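Sillemura Community Help > Home and School Supplies > Storage and Organizing

Zippered pencil case: how should the inside be cleaned, and can a sticking zipper be saved?

Posted by Myung-ja Jeon
September 10, 2026

I am responsible for the supply shelf in the adult learning room at Hebden. Each learner is issued a fabric pencil case at the start of the term and returns it in December. The cases are orange with a gray lining, and they close with a zipper.

Two matters require advice. First, the linings collect pencil dust and eraser crumbs, and in several cases a pen has leaked. Our written procedure says only that cases are to be "wiped out before reissue," and wiping does not reach the seams. Second, the zippers on the older cases catch near one end, and learners tend to pull harder when this happens. I would prefer to keep these cases in service, as the budget for the shelf is 220 dollars for the year and must also cover paper and notebooks.

Machine washing has been suggested, but the cases have a sewn label and piping along the opening, and I do not wish to damage either. Please state whether your advice is based on fabric cases. The earlier thread on this subject deals with hard plastic ones.

Iswood Supply Desk

Fabric cases of this type may be washed by hand. The following procedure is used at our desk.

Empty the case completely and open the zipper to its full length. Hold the case upside down over a bin and tap the closed side. Brush the seams with a dry, soft toothbrush, working from the ends toward the opening. Most of the graphite will come out at this stage, and it should be removed before any water is used, as damp graphite spreads into the fabric.

Add a small amount of dish soap to a bowl of cool water. Push the lining outward as far as it will go and clean it with a cloth. Ink should be blotted with rubbing alcohol on a cotton pad, after a test on a hidden part of the seam. Rinse, press in a towel, and leave the case to dry with the zipper open. We allow 9 hours before reissue.

For the zipper, rub the teeth on both sides with the tip of an ordinary graphite pencil, then move the pull back and forth 5 times over the section that catches. Wipe off the excess. Check also for loose lining threads beside the teeth and trim them with small scissors.

When inspecting a case, open the mouth wide enough to see the lining up to the top seam, where small items are easily missed.

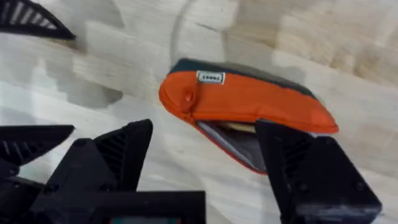
Gonçalo Baptista asked whether the lining could be turned fully inside out, having found that on his own case it was sewn down at both ends. If it is sewn down, it should be left in place and cleaned through the opening. Forcing it will tear the stitching.

Nirnberg reading room

We just put ours in the washing machine in a mesh bag, cold, gentle cycle. We have done so 3 times without trouble, although the print on the labels is fainter now. Do not use the dryer. We have not tried the pencil method on the zippers. Candle wax works.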